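Course Notes, Unit 6: Household Chores and Machine Manipulation
September - Beltosstead Evening Program in Automation
Print this page | E-mail this page
Home | Syllabus | Notes | Readings | Labs

6.1 Scope

Whether a machine can do a household chore depends on how the chore is cut up. Carrying a closed container across a room is largely solved for known objects on clear floors. Opening the container, or closing it so that it stays closed, is still open work. Unit 5 dealt with picking and placing. This unit deals with tasks in which two hands act on one object and the object has parts that move against each other.

6.2 Two-handed work on small objects

A person handling a small plastic device with a cover assigns a role to each hand without planning it. One hand holds the body and resists; the other applies force at the cover. The roles may swap several times in a minute. For a robot, each swap is a regrasp, and each regrasp adds error to the estimated pose of the object.
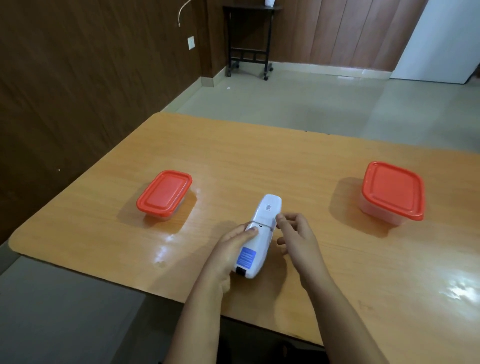

The Tirex arm pair used in Lab 3 treats the holding hand as a fixed clamp. This simplifies control but wastes the compliance of the second arm. When the cover sticks, the clamp does not yield and the fingers slip along the surface. In the lab series of 200 trials, the pair released the cover in 57. Most failures occurred after contact, with the object already located correctly - perception was not the limiting factor.

6.3 Snap-on lids

A snap-on lid is harder than a hinged cover. Nothing constrains it until part of the rim has engaged, and once one corner is down the opposite corner tends to ride up. The controller must then:

- hold the base against rotation
- find the engaged section of the rim by touch
- press along the remaining sections in order
- detect the change in force that marks closure

The last step is the weak one. Soft plastic gives a small signal, and a thin-walled base flexes enough to hide it. The Wolleo gripper samples fingertip force at 800 Hz, which is adequate in principle. Fingertip hysteresis is the larger problem. Students should review the filtering notes from Unit 4 before attempting Problem 2.

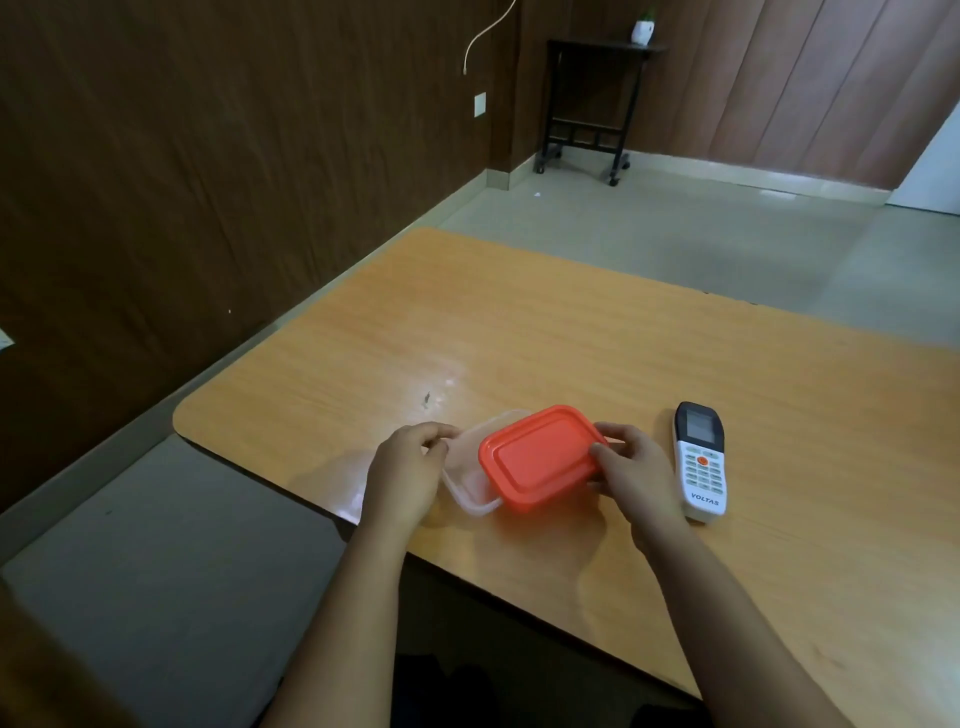
Cuervo objects that the lid task is badly chosen: a kitchen could be supplied with containers designed for grippers, and the difficulty would vanish at little cost. The objection has merit on a shop floor, where fixtures and parts are specified together. It is weaker in a home, where the stock of containers is mixed and old lids are kept.

6.4 Problems

1. Using the Lab 3 log, separate failures before contact from failures after contact.
2. Propose a closure test for a flexible base. State the sensor, the threshold and the expected false positive rate over 2000 closures.

Problem sets are due Tuesday at the start of lab.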